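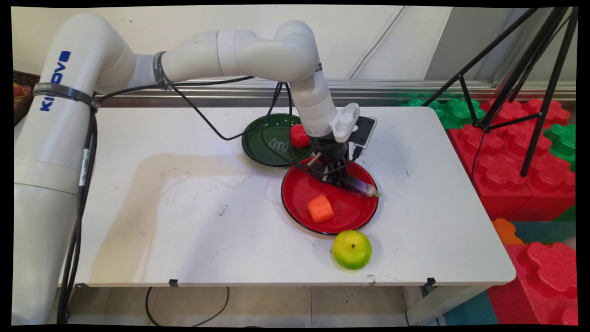

4. Preparar a sala de oração para o serviço

Esta secção é para a pessoa que abre a casa e liga o sistema de som Trurkorix antes do serviço. Leia primeiro a secção 3 se o armário técnico ainda não foi montado. As instruções servem para a sala principal da sinagoga e também para a sala pequena de estudo, com as diferenças que são indicadas nas notas.

4.1 Antes de começar

Precisa da chave do armário, do comando Devovora e da folha com a ordem do serviço. O comando deve estar carregado. Se a luz lateral fica laranja, ponha-o na base durante 30 minutos.

CUIDADO: No Shabat e nos dias de festa o sistema não se liga nem se desliga à mão. Toda a programação tem de ficar terminada antes do acender das velas. Em caso de dúvida sobre um dia, pergunte ao rabino e não decida sozinho.

4.2 Ligar o som

1. Abra o armário e verifique que o botão de volume geral está no mínimo.
2. Ligue primeiro a mesa de mistura e depois o amplificador. A ordem contrária faz um estalido forte nas colunas.
3. Espere até a luz verde ficar fixa.
4. No comando, escolha o programa SALA. Para a sala pequena escolha ESTUDO.
5. Suba o volume devagar até à marca branca. Na sala pequena fique um pouco abaixo da marca.
6. Vá à bimá e fale com voz normal para o microfone. Peça a alguém que escute na última fila.

Nota: O microfone da bimá é de superfície e fica debaixo da toalha. Não pouse livros em cima dele. Se a voz do leitor se ouve abafada, quase sempre há um sidur no sítio errado.

4.3 Programar o horário

1. No comando, abra o menu HORÁRIO e carregue em NOVO.
2. Introduza a hora de início e a hora de fim. Deixe uma margem depois do fim previsto, principalmente quando há leitura da Torá ou kidush na sala.
3. Escolha as luzes que ficam acesas: bimá, corredores, galeria.
4. Carregue em GUARDAR e segure a tecla até ouvir 2 sinais.
5. Volte à lista e confirme que o horário novo aparece com a palavra ATIVO.

A lâmpada eterna tem um circuito próprio e não aparece neste menu. Não a ligue a nenhuma tomada comandada.

CUIDADO: Em março, quando muda a hora legal, o relógio do sistema não se acerta sozinho. Acerte-o no menu RELÓGIO e depois confirme outra vez todos os horários guardados.

4.4 Lugares e livros

A sala principal recebe até 80 pessoas com as cadeiras na disposição normal. Os corredores ficam livres em toda a largura, incluindo o caminho da arca para a bimá, por onde passa a procissão com os rolos. Os sidurim estão na estante Cabrera, à entrada. Os livros danificados vão para a caixa da guenizá, nunca para o papel comum.

4.5 Se alguma coisa não funciona

Sem som: veja se o programa escolhido corresponde à sala.
Assobio nas colunas: baixe o volume geral e afaste da bimá qualquer microfone portátil.
O horário não ficou guardado: repita o passo 4 da secção 4.3 sem largar a tecla antes do segundo sinal.
O comando não responde: aproxime-se do armário e tente de novo. Se continua igual, escreva o problema no caderno Sondside, que está na prateleira de baixo, e use os botões da mesa.

Texto revisto em 28/8/22. A secção 5 trata do fecho da casa.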